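The Patience of Small Movements

At Prasach, lessons start at 11 in the morning, after the coffee machine has been cleaned and the joints of the arms have been warmed up. I arrived early in February with my notebook and too thick a coat. Covadonga Goicoechea gave me a chair, and then she gave me two handles.

The task she teaches this winter is sorting bricks by color. A child of three can do it in one afternoon and forget it by dinner. A robot must be shown, and it must be shown many times. The person sits at a second pair of arms, the light ones without motors that are called leaders, and when the person bends a wrist, the arms over the table bend the same way. Every movement is written down by the computer. Later a program called Tiva studies these recordings and tries to do the work alone.

I supposed that I would be good at it, for I have repaired watches as a hobby. My first brick took me 25 seconds and I dropped it twice. The difficulty is that your fingers feel nothing. You close the handle and must judge by eye if the brick is held or only touched.

Goicoechea did not correct me much. She said that a clumsy lesson has its value too, if the pupil can see how the teacher recovers. What she does not like is hesitation. When I stopped in the air to think, the arm stopped also, and a program that learns from such a lesson will learn to stop in the air.

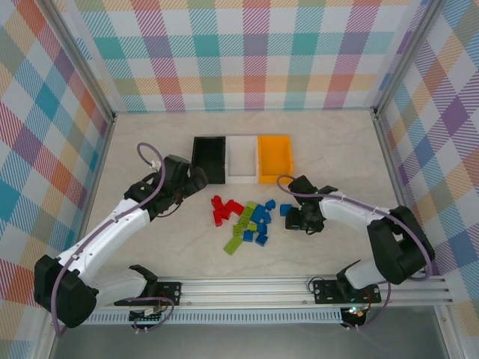
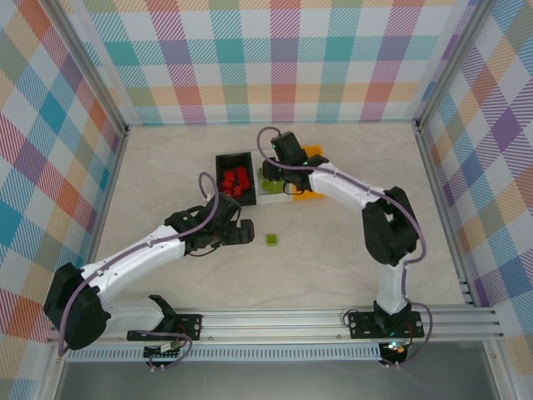 Two arms, colored bricks and open bins at Prasach.

By February the group had collected 3,652 lessons, from many pairs of hands. Goicoechea can often recognize the teacher when she plays a recording again. One person always comes to the brick from the left. Another lowers the gripper very slowly, then closes it with a snap. She keeps the recordings of both, but she asks new people to choose one manner and stay with it for the whole session.

Villalobos, in a letter to me after reading my first draft, objected to the word "teacher." A teacher explains, the letter said, and can answer when the pupil asks why, but a person at the handles only repeats a gesture until the machine can copy it, and we should call this person a model or a demonstrator. I have thought about it and I keep my word. My grandmother taught me to fold dough without any explanation, with her hands over mine, and I never asked her why.

In the afternoon I tried again with both handles. My left hand wanted to do what my right hand was doing.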